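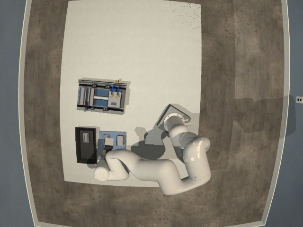 Die Flelton Türen und Innenausbau GmbH fertigt Zimmer- und Wohnungseingangstüren für die Sanierung von Altbauten. Für die Werkstatt am Standort Skoltdale suchen wir zum nächstmöglichen Zeitpunkt eine Fachkraft (m/w/d) für Aufmaß, Zuschnitt und Endmontage. Der Arbeitsplatz umfasst eine große, helle Arbeitsfläche und eine Spannvorrichtung im Metallrahmen; Kenntnisse im lagegenauen Spannen von Werkstücken werden vorausgesetzt.

Aufgaben
Aufmaß von Türöffnungen in bewohnten Gebäuden, einschließlich Prüfung von Lot, Waage und Wandstärke
Zuschnitt und Anpassung von Zargen und Türblättern nach Auftragszeichnung
Einbau von Bändern, Schlössern und absenkbaren Bodendichtungen
Demontage vorhandener Türelemente – Stahlzargen eingeschlossen
Dokumentation der Maße im Auftragssystem Onason

Anforderungen
Abgeschlossene Ausbildung als Tischler/in oder Holzmechaniker/in
Mindestens 2 Jahre Berufspraxis in der Montage
Führerschein Klasse B
Sicheres Lesen technischer Zeichnungen
Deutschkenntnisse, die für Kundengespräche vor Ort ausreichen

Der Einsatzbereich liegt im Umkreis von rund 100 Kilometern um die Werkstatt. Übernachtungen fallen nicht an. Montiert wird grundsätzlich zu zweit.

Vertrag und Vergütung
Unbefristete Vollzeitstelle mit Arbeitszeitkonto. Die Vergütung richtet sich nach Qualifikation und Berufserfahrung. Nach Ablauf der Probezeit wird einmalig eine Prämie von 1000 Euro brutto gezahlt. Arbeitskleidung und Handmaschinen werden gestellt.

Die Einarbeitung übernimmt Bent Ladefoged, Leiter der Montage. Fachliche Rückfragen beantwortet er gern vorab telefonisch.

Bewerbungen mit Lebenslauf und Zeugnissen richten Sie bitte an Sabina Procházka, Personalabteilung, Kennwort »Potgieter«. Eingereichte Mappen werden nicht zurückgesandt; bitte nur Kopien verwenden.

Stand: Juni 2018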